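## Checking a classic car's history before you bid

Start at least a week before the sale. Most auction houses post the lot list 7 days ahead, and the paperwork can be viewed on request.

1. Copy the VIN from the catalog and compare it with the title. Every character has to match.
2. Find the engine and transmission stamps on the car itself. Bring a flashlight and a rag.
3. Ask for the old registrations. Gaps of a year or two are common with stored cars – longer ones need a phone call to the seller.
4. Add up the repair invoices and check that the mileage on each one goes up.

Ermira Georgiev bought her coupe at the Banness sale in March, lot 88. The catalog said "matching numbers," but the engine stamp ended in 2130 and the build sheet did not. She still bid, with her limit set lower to allow for it.

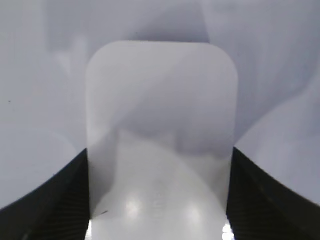

*Frosted panel, held upright.*

### Setting your limit

Look up three recent sales of the same model and year in similar condition. Leave out any car with a famous owner or a film credit. Take the middle price, then subtract the buyer's fee, transport and the first round of repairs. Set aside at least $500 for fluids, belts and hoses, even on a car that runs.

Write the final number on your bidder card and stop there. If the lot doesn't sell, leave your name at the desk – the seller may take an offer the same afternoon.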